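Ninton users list: archive
2 min read

Re: nesting leaves gaps along the sheet edge
May 24, 2020

Hi all,

I had the same trouble in March, so I'll chip in with what worked for me (your machine may well be fussier than mine!). Original question first:

> I've upgraded to Ninton 5 and auto-nest keeps leaving a strip
> unused down one side of the sheet. Parts are small enough to
> fit. Job number 3188 if anyone from Trukham is reading. Is
> there a margin setting I've missed?
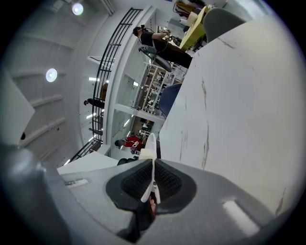
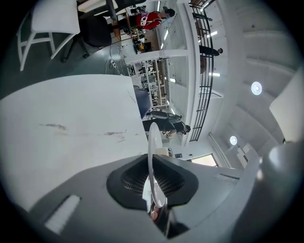 White tabletop, both shots

There are two margins, and they add together, which is daft. One lives in the sheet setup and the other is in the cutter profile. If you brought your old profile across from version 3, it keeps its own margin and the new sheet one gets piled on top. Mine came to 16 mm of good vinyl going in the bin on every job!

Open the cutter profile, set the edge margin to zero, save it under a new name, then nest again. Don't just press Refresh, as that keeps the old layout (I lost an evening to that one). If your parts have a grain direction set, try switching rotation back on too.

I still get the odd gap with curved shapes, and I've no idea why. Does anyone running the Cloltia driver see that as well?

Cheers

2 replies | 5 shares
Contact the list owner | Back to top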